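A table by the door, and a reason to clean out the garage

Anyone who has walked down Rengifo Street on a cold evening this February has probably noticed the lights on late at the Mustamus tool library, and maybe wondered what on earth they were up to in there. They have been getting the sorting table going again, and it is good to see it back.

For those who are new to the neighborhood, the sorting table is where every donated tool goes first, before it gets a shelf and a card and starts going home with people for a week at a time. It used to stand in the back, behind the paint cans, where hardly a soul could find it. Now it's right by the front door, with a bright cloth over it, and you can set your things down while you still have your coat on.

Consuelo Cuervo has looked after the library's hand tools for longer than she cares to say, and she is the one who wanted it moved. "People would come in with a bag, look around, and leave the bag on the floor," she told us, laughing a little. "Then I'd open it and have no idea who to thank. I like to thank people. I like to hear where the hammer came from, if it has a story, and most of them do if you let folks talk."

The tablecloth was her choice too, a printed one with a Van Gogh sort of night on it, all swirls and deep blues. She says a plain sheet would have been fine but she'd have gotten tired of looking at it (and having seen the old plain sheet, we are on her side).

The first evening was meant for the odds and ends that had been waiting since the move, and those are the things that always take the longest. Hammers are easy. You check that the head is snug, you look down the handle for cracks, you put a sticker on it and you're done. Clamps are nearly as easy, although Brayan Ríos, who teaches the Saturday-style beginner class on whatever evening he can get the room, likes to run the screw all the way out and all the way back before he'll sign for one. He says a clamp that binds halfway will ruin somebody's afternoon and maybe their bookshelf as well.

Gauges are another matter. The library has never lent them out, mostly for want of a person who felt sure about them, and Divina Estrella has offered to be that person. She spent years doing boiler work and still talks about it with real fondness. Her plan is to check each gauge against a good one of her own and to write down what she finds on a little card that travels with it, so that whoever borrows it next knows what they've got in their hands. She is also ready to show anyone how to fit one without mangling the threads, and if you have ever mangled the threads you will know what a kindness that is.

Money has come in as well, and it deserves a proper mention. The hardware store Lerkarero gave $500 toward new shelf brackets and a decent lamp, and the winter soup supper brought in another $1,000, a lot of it in small bills and all of it very welcome. Shufen Wei, who keeps the books, has set aside $100 of that for handles, wedges and linseed oil, the little things that keep an old tool working and that always seem to run out at the worst time.

Borrowing is still free for anyone on the surrounding streets. The yearly card for everybody else stays at $10, the same as last year, and you can sign up at the table. If you're already on Zokex, the neighborhood message board, a note there will reach Consuelo as well, though she admits she reads it when she remembers to, and a knock on the door works better.

Yaneth Chambi would like it known that she is looking for children's gardening tools in particular, the real metal kind, for the spring beds behind the school. Small rakes would be wonderful. So would gloves, if they still come in pairs.

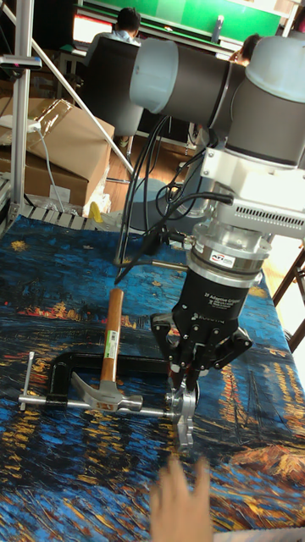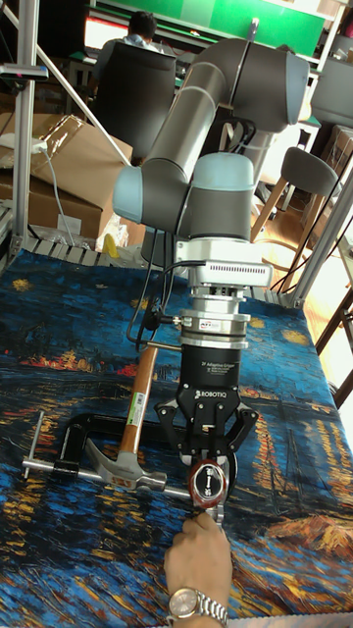
On the table by the front door: a claw hammer with a green and white label on its wooden handle and a black C-clamp, in both photos.

## What to bring, and what to keep at home

Hand tools of any age are welcome, rusty ones included, as long as nothing has snapped clean through. Clamps, planes, wrenches, squares, levels and hand drills are borrowed the most. Gauges can come too now, and please tell Divina what yours was last used on.

Please don't bring gas-powered tools, opened cans of finish, or anything with a frayed cord. The door is open from six in the evening until nine or so, later if the talk is good, and there is usually a pot of coffee on the shelf by the sink.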